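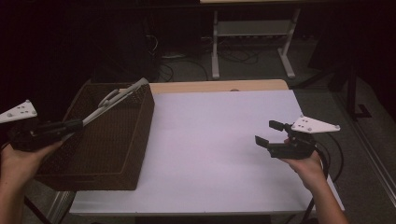

A public authority which receives a request for information must do one of three things within the period allowed: supply the information, explain which exemption it relies upon, or state that it does not hold the material. I set this out at the beginning because the correspondence I have been reading since July does none of them.

The request was made by Sorin Todorova, a tenant in the Himumska ward, to the district council. It concerned the contract under which Preltik maintains the communal heating in the council's blocks. She asked for the contract itself, the schedule of response times attached to it, and any record of deductions made where those times were missed. The request ran to a single page and was courteous throughout. It was acknowledged on the day it was sent.

The council's first reply said that the request was "too general to be processed" and invited her to narrow it. She did so, limiting the third part to the two most recent financial years. The second reply said that the narrowed request was a new request, and that the time for answering it would begin again. I have read both letters several times and cannot reconcile them. A requester who accepts an invitation to clarify should not be placed in a worse position than one who ignores it.

The contract was eventually released. It came to 340 pages, of which a large part had been blacked out under the heading of commercial confidentiality. The redactions included the definition of an emergency repair. They also included the address of the depot, although that address is printed on every letter Preltik sends to tenants.

Commercial confidentiality is a proper ground for withholding certain matters. A contractor's unit prices may well deserve protection while a tender is open, and I have argued as much on this site in connection with the Radonjić parking agreement. The ground does not extend to the standard of service which the public has paid for. A tenant who is not permitted to know how quickly a boiler must be attended to has no means of knowing whether a complaint is justified.

Ms Todorova asked for an internal review. The review was carried out by Đạt Ung, an officer in the legal department who had taken no part in the earlier decisions. His letter is eight paragraphs long and is, in my view, a model of how such letters should be written. He takes each redaction by category, records the reason originally given, and says whether he agrees with it. He upheld the withholding of the pricing tables. He ordered the release of the response times and the definition of an emergency, and he accepted that the clock should have been treated as paused while the request was clarified, and should not have been started afresh.

On the deductions he was unable to help. The council's position is that such records as exist are held by Skuteck, which runs the repairs telephone line, and that they are therefore not held by the council. I find this unpersuasive. Where a firm keeps records on behalf of an authority, and the authority may call for them under its agreement, the authority ought to be regarded as holding them. Clause 2 of the telephone line agreement, which is published on the council's own website, provides that all call and repair logs "shall be supplied on demand". Mr Ung's letter does not mention the clause, and it may be that it was never put to him.

The matter has now been referred to the regulator under reference 498. A decision is unlikely before the spring, and Ms Todorova has been told that almost all cases of this type are first passed to a case officer for informal settlement. She has said that she would accept an informal settlement provided that the logs are disclosed.

Readers preparing requests of their own have asked whether it is wise to quote the law in the first letter. My own practice is to leave it out. A plain description of the document wanted, with dates, is more useful to the person who must search for it. The statute can be cited at the review stage, where it will be read by someone whose task is to apply it. It is also sensible to keep the acknowledgement, as the date upon it was decisive in this case.

The released response times will be discussed at the tenants' meeting on Tuesday, which is open to leaseholders as well. I shall add the regulator's decision to this page when it is issued.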